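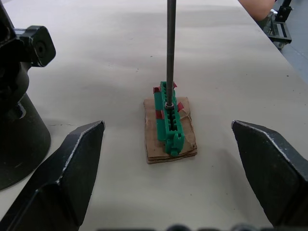

A green plastic part on its cardboard base at the Prarko workshop, Elerden.

"Cardboard first, then we'll talk"

The woman behind Elerden's busiest little parts shop on odd bits of plastic, good tape and why she still won't buy storage boxes

I'd been in the Prarko workshop for maybe a minute when I put my coffee down in the wrong place. "Not on the paper!" she called from the back, very cheerfully, and I moved it to a stool, and then she moved it off the stool. The stool, it seems, is for things that have been checked. So I held my coffee for the first half of our conversation, and I'm telling you this so you know who was in charge.

She has asked me to keep her name out of it. "Put the shop in," she says. "The shop likes attention." Fine by me!

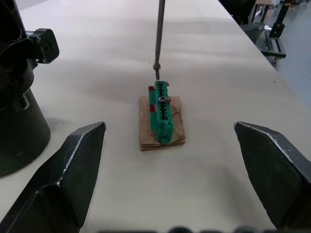
Tess Wendling
Features writer

Prarko sits at 724 Keskin Street, up a short flight of stairs from a place that sells aquarium supplies, and it's 624 square feet of other people's leftover pieces. Clips, housings, hinges, feet, knobs, the small molded things that snap off a machine and stop the whole machine from working. Folks mail them in or bring them in a sandwich bag, and she works out what they are and what could stand in for them. She's been at it for 14 years.

What I wanted to ask about was the cardboard. Before she looks properly at any part, it goes on a piece of its own. The green one we had in front of us was long and slotted, a bit like a comb or a tiny ladder, with a rounded knob at one end, and it lay on layers of brown cardboard with frayed edges. It wasn't pretty cardboard. I said so.

"It's been a box, and then it's been a shim under a table leg, and now it's a bed," she says. "I'm not cutting into a new sheet for something that size. People send me photos of their foam trays, all cut to shape, and I think, well, that's your whole afternoon gone."

Why bother with a base at all? She looked at me as if I'd asked why people use plates.

"Because you want to turn the thing without touching the thing. You put a finger on the cardboard and spin it. You slide it over to the lamp, you slide it back. If I pick the part up, I've got my thumb over exactly the bit I need to look at, every single time. Also they roll, and they jump. I've spent more of my life under that table than I'd like."

We slid the green one back and forth for a while, and I have to admit it's satisfying. There's a dark round screw head set down among the slots, sitting a little above the green, and she had me look at it from low down at the side. "That's where I start. A screw was put there by somebody who wanted something to stay put. So you ask what, and you ask which way it was being pulled."

And does she know what this one is? "No! I've got ideas. It could be a bracket, it could be a housing for some sort of connector. I go back and forth. You can write that I go back and forth."

The red tape was the other thing I wanted to get to, because it shows up all over the place once you notice it. Small dark red pieces poke out from the sides of the green part, a bit uneven. She is not a believer in neat tape.

"I used to do it with scissors, and very straight," she says. "Then one summer, I think it was August because the tape had gone gummy, I was in a hurry and I just tore it. And it was better. You get a ragged end and you can get a fingernail under it. The straight ones you pick at forever."

Red was an accident too. A stationery wholesaler in Arcombe was closing and she came home with a carton of whatever color was left. Brown tape on brown cardboard had been driving her nuts anyway, she says – she'd peel up a part and leave half the tape behind without seeing it, and then the next part would stick where it shouldn't. Now when there's something red on a board, something is taped. She's on the last of the carton and she's a little worried about it. I offered to look around for her. She told me the shade has to be dark, "like old brick, none of that fire engine stuff," and wrote the width on my hand.

Some of her regulars have picked up the habit. One man mails in everything ready-mounted, she says, on cereal box, with a note on the back saying which end he believes to be the front. He's usually wrong, and she's never told him.

I asked about the paper on the long table, the same paper I'd nearly ruined. It comes off a roll and gets changed when it's too marked up to see small parts against. "Pale and dull, that's what you're after. Shiny white is terrible. You drop a clear washer on shiny white and you may as well say goodbye to it."

Then she got out the ledger, which I'd been hoping for. Every part that's had a cardboard bed gets a line in pencil, and the line number goes on the envelope when the part goes home. The last entry when I visited was 1692. Plenty of the lines have a question mark in the right-hand column and a fair number of those question marks have been rubbed out years later, in a different pencil, with an answer squeezed in beside them.

"I like those best," she says. "You'll be looking at a toaster in somebody's kitchen and you'll think, oh, it's you."

She took my cup off me at that point and put it on the windowsill, where cups apparently go. The green part was still on its cardboard when I left, and she was leaning over it with her glasses pushed up, muttering about connectors.

Prarko is open mornings until noon. Ring the lower bell, the upper one is for the fish.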